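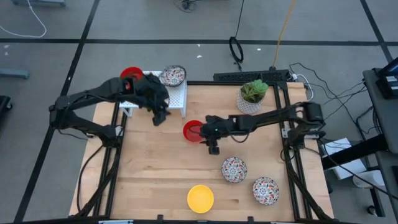
Can a Robot Put the Bowls Away?

Putting bowls on a shelf is a small chore. You pick one up, carry it over and set it down. Can a robot do it? Some can, but it is slow work, and it does not go right every time.

A robot arm has joints like your shoulder, elbow and wrist. At the end is a gripper. Many grippers have only two fingers, so the robot has to pinch things.

Why bowls are tricky

A small dish is low and round. The fingers have to come down in just the right spot.

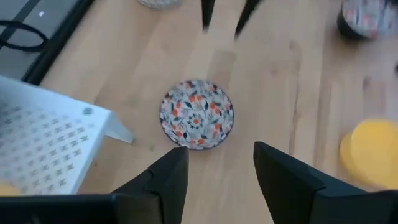 If they close too soon, they push the dish away. If they squeeze too hard, the dish can slip or crack. You can feel a bowl start to slide, but many robots can't. They have to go by what their cameras show them.

Size matters too. A big bowl may be too wide to grab around the outside, so the robot pinches the rim instead.

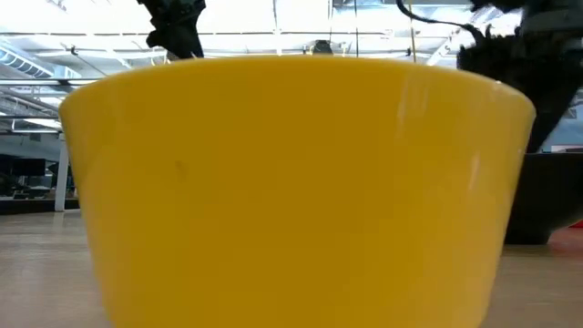

A shiny bowl adds another problem. Bright spots from the lights can make it hard for a computer to tell where the edge is.

How robots learn

One way is by copying. A person steers the arms through the chore, again and again. The computer saves each try and looks for patterns. It might need 2,000 tries to learn one chore.

Then the bowls go in new places and the robot has a turn by itself.
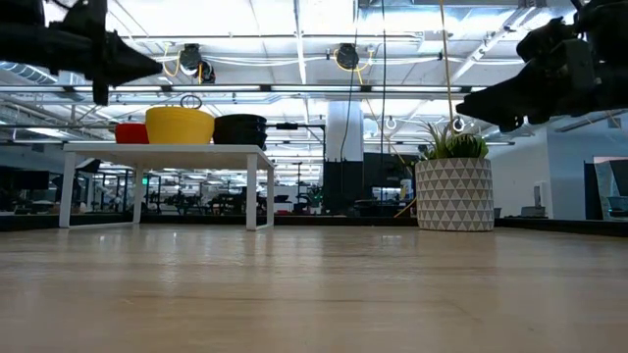 Stacking takes extra care. Each bowl has to go down straight, or it will tip.

So are robots ready for your kitchen? Not yet. Most still need a grown-up close by, and a new kind of bowl can confuse them. For now, you will have to clear the table yourself.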